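Papers > Play and Storage > Plavholm Working Papers > Section 3
14 shares | 3 comments

3. Bricks, bins and what goes where

I should say at the start that I came to this part of the study thinking it would be dull. Putting toy bricks away by colour sounds like the sort of thing you could sum up in a line and move on from. I spent most of November on it. What held me up was the choice of bins, and in particular whether a bin ought to be the same colour as the bricks that live in it. Figure 3 has the layout I kept coming back to while writing, three small bins side by side at the back of a white tabletop.
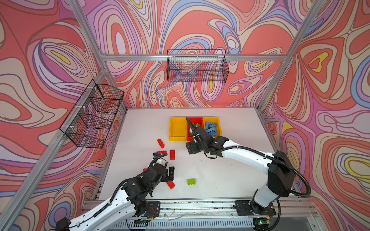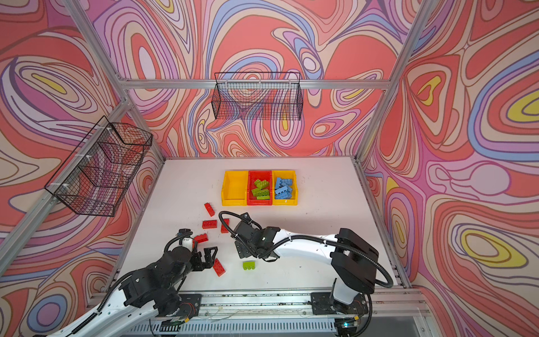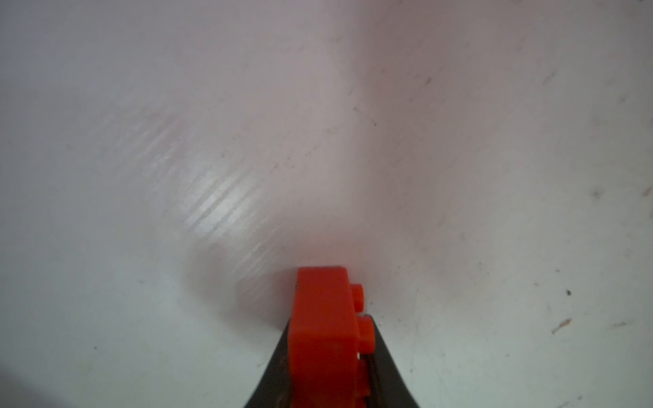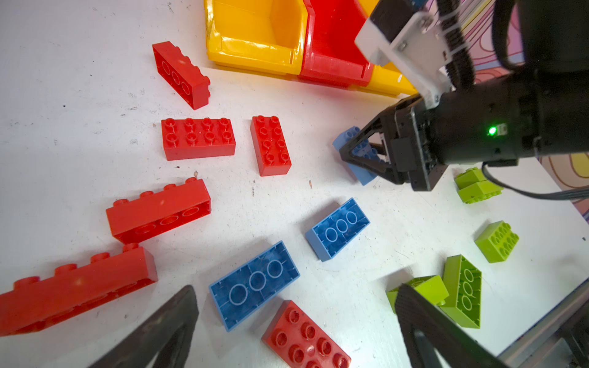
Figure 3. Toy bricks, with the row of three bins in the first, second and fourth pictures.

3.1 Matching and not matching

My first hunch was that matching would win easily. Red bricks in a red bin, yellow in yellow, and you never have to remember a thing. We wrote to families who had a mixed box of bricks at home and got 80 households in the end, each of which kept a tidying diary for us. The diaries cover 162 separate tidy-ups (a few were thrown out when the page had got wet or a younger child had drawn over it).

A good many families did start by matching, and then ran into the same trouble. You can rarely buy bins in the colours your bricks come in. Lime green is a nuisance, and blue seems to be fine until you want a small one. So people make do, and you get green bricks living in a red bin and blue ones in a yellow bin, and I assumed this would cause no end of muddle.

It caused some. The muddle was mostly on the first two or three goes, and after that people steered by what was already in the bin. A handful of green bricks at the bottom does the job of a label — everybody can see it, including those who can't read yet. The bad moment is when a bin is empty. An empty yellow bin says "yellow" to most people, and if there are no yellow bricks in the set it gets whatever is nearest the hand. Two bins of the same colour, one filled and one empty, gave the most second thoughts of all. One father wrote "which yellow??" in the margin three nights running.

My colleague Nii Arthur thinks I make too much of this. His view is that left and right matter far more than colour, and that once the row has settled into an order you could paint every bin grey. We still haven't agreed. The diaries don't settle it, as hardly any family swapped their bins about halfway through, and I wish we had asked them to!

3.2 The shape of the front

Bins with a low or sloped front got kinder remarks than straight-sided tubs. You can see in without standing up, and you can drop a brick from quite a lazy angle. Against that, a heap of bricks will creep towards the low side, and when the bin is moved you are likely to be picking a few up again. Families who left the bins where they were and brought the bricks to them didn't mind this. Those who carried everything to a shelf minded a lot.

3.3 Bricks that land on their side

I had a daft little question of my own here: does it matter which way up a brick has landed? Studs up, it is easy to get fingers around. On its side, with the hollow tubes showing, it rolls about less than you'd expect but people do tend to leave it till later. I only have my own scribbled notes for this, from more than 95 bricks tipped out on my kitchen table, so please treat it as a hint. The big ones went first whichever way they lay.

What I would like next is a plain test with the order of the bins changed each time, using the Prallum bins and then the Wema ones, which are deeper. I'd keep the blue, the lime green and the red, and I'd start with one bin always empty, as that is where the hesitating happens. Section 4 goes through the diary pages themselves and how we coded them, including the awkward category we ended up calling "put it anywhere".

We use cookies to remember your reading settings. Accept | Manage choices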